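4.2 Notice, signage and the penalty clause

The second group of appeals turns on notice. The municipal order at Bresska (in force from May, text in Appendix B) bars sitting, leaning or placing goods on the boundary wall of the old court precinct, and sets a flat penalty of 500 for each breach. Flat - no scale, no first warning. Of the 189 penalty files we were given access to, 100 were contested at the first level. We coded all of these by ground of appeal, see Table 3. Lack of notice was the most common ground by some distance, then error as to place, then a mixed bag (illness, age, mistaken identity, one claim of religious observance).

What counts as notice. The order itself says only that it "shall be displayed at the approaches." Approaches is not defined. Not in the order, not in the parent act. The first-level tribunal read it to mean the two gates. The appellants mostly came in by the lane on the north side, no gate there, and argued that a person who never passes a gate has never passed an approach. Tribunal member Ruppert accepted this in the earliest decisions. Later ones go the other way without citing her, and we could not find a ruling that reconciles the two lines.

In the Šimkus appeal the point was finally argued properly. Urmas Šimkus had been fined for resting a crate on the wall while he re-tied a strap. He did not dispute the crate. His counsel, Surachet Tanasarn, made two submissions: that a criminal or quasi-criminal prohibition must be knowable at the place where it bites, and that the city had itself treated the lane as an approach in its own parking plan. The second submission is the stronger one in our view but the court only dealt with the first. It held that publication in the gazette was sufficient and that display was "an aid to compliance and not a condition of liability." So the display clause is left with no legal effect at all, which is an odd way to read a clause with the word shall in it.

The court did add one qualification. Where the protected structure cannot be told apart from ordinary private walling, the officer must show that the person was told, or had reason to know, before the fine is written. This is the passage later panels quote most. It has been read narrowly (only where there is private walling next door) and broadly (any stretch of old masonry, see Figure 6), and the results track the reading almost perfectly. Panels taking the broad view cancelled the penalty in most files. Panels taking the narrow view in hardly any.
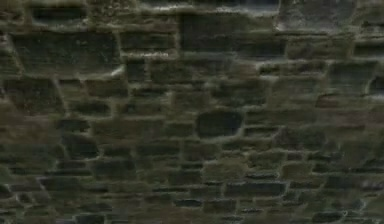
Figure 6. Irregular stonework in uneven courses with lighter mortar joints. Computer rendering.

4.3 The film permit exception

Section 9 exempts "dramatic or documentary production under permit." It was added late, after Larnosico asked to shoot inside the precinct, and the drafting shows it. Is the exemption for the production or for the persons in it? Does an extra on a break still fall under it? The Hurley panel said yes to the break, provided the permit hours had not ended, and said nothing on the other question.

Compare the approach in Maihi. Tipene Maihi was a bystander and not part of the crew, but sat where the assistant told him to sit so as to stay out of shot. The fine was upheld. A direction from a permit holder is not a direction from the city, the panel said, and the exemption is personal. Hard to square with Hurley, where the exemption was treated as attaching to the place and the hours. If it attaches to the place then Maihi was covered. Both decisions cannot be right and the review court has so far refused leave in each.

The ministry circular of 15 May 2019 tries to settle it by telling officers to wait 30 minutes after the end of permit hours before issuing penalties. A circular cannot amend an order. Several panels have applied it as if it does, and Ramanauskas (2020, ch. 4) is rightly critical of that, though her proposed fix - reading the circular as a statement of enforcment policy giving rise to a legitimate expectation - helps only those people who knew of it. Which brings back the notice problem from 4.2.

Two limits on the above. The files were released with addresses removed, so error as to place could not be checked against the map. And withdrawn penalties are not in the set, we asked twice.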